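How Our Robot Learned to Pick Things Up

Hi! I work at the Mesel lab, where we teach robot arms to handle small things.
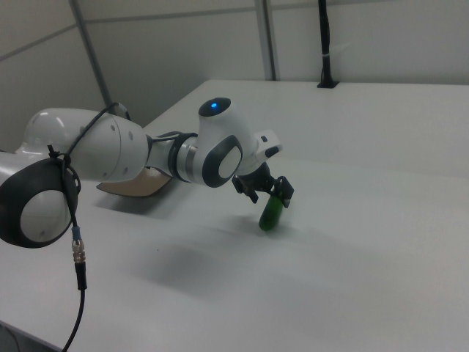

Why is it so hard for a robot to pick something up?

Your hand feels how heavy, slippery or squishy a thing is, and it fixes its grip before you even think about it. A robot only knows what its motors and sensors tell it, so every tiny squeeze has to be planned or learned.

Our arm has two black fingers that pinch from both sides, a bit like when you grab a pea with your thumb and pointer finger. The little green tube is a tricky thing to hold. It has a round bottom, so it would love to roll away! In the picture it's tilted a little between the fingers, just above the table.

We could have written a long list of rules for the arm (go left, go down, squeeze). We tried that in August, and it was a mess – move the object the width of your thumb and the rules stopped working. So we switched to a method called learning from demonstration. A person steers the arm through the job, and the computer saves every move. Then it looks for what the good tries have in common, kind of like how you learn to tie your shoes by watching someone do it over and over.

We named our program Amo. First we gave it 200 demonstrations. Then we let it try 266 pickups all by itself, and it missed a lot of them. Poor Amo! So we went back and recorded more, until it had 800 to learn from. The second time it took the same test, it missed only seven.

Why did more practice help? We think it's because the new demonstrations started from lots of different spots, so Amo had seen more kinds of trouble – tubes lying sideways, tubes near the edge, tubes pointing the wrong way. Next we want to try it with spoons, and I can't wait to see what it does with those!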